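Notebook, chair and table tasks, two-handed collection
April, upstairs room, started 9:40

Goal for the morning was to get through the chair task with the hand-held grippers and leave enough of the afternoon for the table task. Operators: me and Han-gyeol Myung, swapping whenever the wrists got tired. Prostedum wants both tasks in the same delivery, so the settings have to stay the same for the two of them. I wrote them on the inside cover.

Calibration first. Both units held up against the printed board, slow sweep, then the fast sweep. Left unit passed. Right unit failed once on time offset and passed after a restart. I have seen this before with the right one after a battery change. Waiting for the clock to settle before the first sweep seems to help, so please do that.

Chair task as written in the plan: take hold of the backrest, tip the chair, bring it to the mark, set it back down. We dropped the old version where the chair is rolled by the seat because the policy learned to shove it. Grip on the mesh is fine if the pads land flat. Grip on the hard rim slides unless you squeeze before you start to tilt.

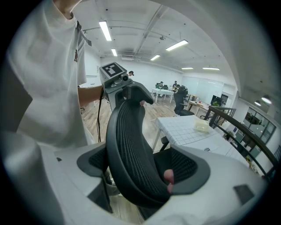
Episode count at the lunch break was 97 recorded, 7 thrown out. Four of the bad ones were tracking loss when the marker on the other hand left the view. Two were mine, I let go early. The last one has no right-hand video at all and I don't know why. The log shows the recorder starting normally. I kept the folder and put "check" in the name.

Things to remember about the chair:

Keep the elbows low. When the forearm comes up between the two units, the marker is covered and the pose jumps when it comes back. Han-gyeol noticed it in replay before I did.

Don't correct the grip with small twitches. If the first grasp is poor, open all the way, back off and take it again. The replay on the arm copies the twitches and they get worse.

Pause at the start and at the end of every episode. The trimming script from Forine looks for the still part and cuts in the wrong place if there isn't one.

Cables: leave more slack than feels right. A pull on the cable shows up as a small rotation in the wrist, and you can see it in the plots once you know to look.

Table task in the afternoon 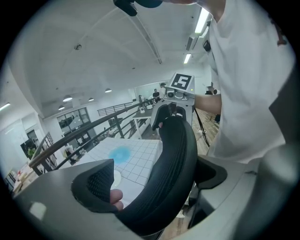

Entered by Diane Desjardins
Collection notebook, upstairs room

Changed over to the mesh-faced fingers for this part. The opening width has to be zeroed again after any finger change. I forgot on the first few and had to throw them away, not counted below.

The plate is harder than the chair. From straight above, the fingers close on the rim and it tips. Coming in low from the side works better, with the other hand steadying the far edge. We agreed to record only the low approach so that the data doesn't show two ways of doing the same thing. MacPherson asked for variety in the start positions, so we moved the plate between episodes but kept the grasp the same.

70 episodes of the table task by the time we stopped. Han-gyeol did the larger share — his are smoother than mine and I would train on his first if we have to choose. With what we had from earlier sessions the total for the delivery is 345, both tasks together.

Upload to the Plundia server started at 5:15 and was slow. Left it running.

Open items
Right unit, time offset after battery change. Still not explained.
Missing right-hand video, folder marked "check".
Ask Forine if the trimming threshold can be set per task. The plate episodes have a much shorter still part at the end.
Replay ten of the chair episodes on the arm before recording any more. Han-gyeol has the list.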